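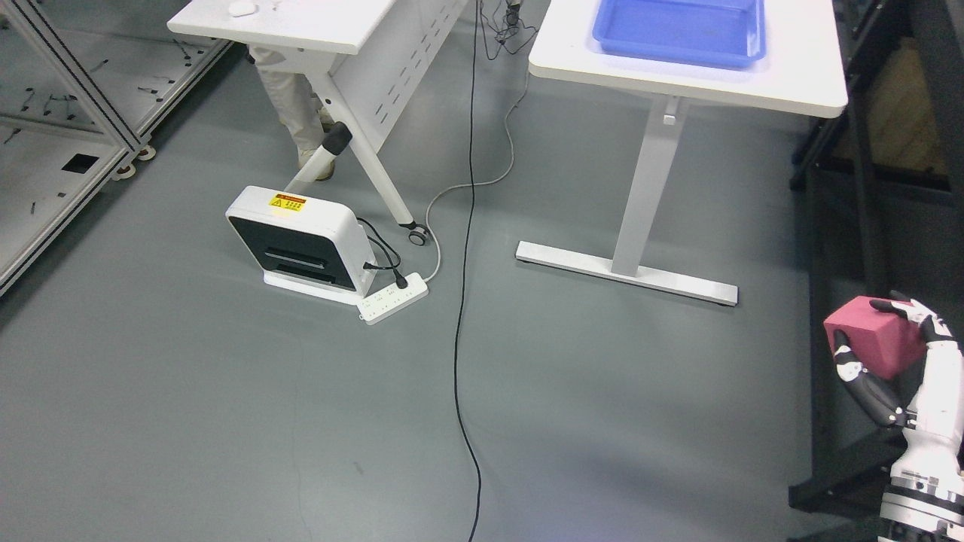 Sigo sin creerme lo de la humedad. El soporte de Naltier insiste en que el zumbido del altavoz izquierdo viene de la sala y me manda poner espuma en las esquinas. Espuma como la del cubo granate rosáceo, de aspecto blando y algo descolorido, ya he tenido en casa, y lo único que hizo fue coger polvo. El zumbido sigue en 60 Hz, que para mí huele a masa y no a acústica.

Registro de pruebas, ticket abierto el 21 de abril:

Prueba 1. Cambio de cable de señal. Igual.
Prueba 2. Altavoces en otro enchufe, sin regleta. Igual, quizá un poco menos, pero no pondría la mano en el fuego.
Prueba 3. Portátil con batería, cargador fuera. Silencio total. Vuelvo a enchufarlo y regresa el zumbido.

Respuesta de Trinidad Escobar (soporte): «Actualice el firmware a la versión 17 y restablezca los valores de fábrica».

Actualizado. Restablecido. He perdido la ecualización y conservo el ruido. Me gustaría saber qué parte del firmware toca la masa del cargador — si es que alguien ha leído la prueba 3.

Pido que pase a Delia Saavedra, del taller, y que me digan si la entrada balanceada lo resuelve antes de que me gaste el dinero en un aislador. Ticket sin cerrar, por favor. La última vez se cerró solo.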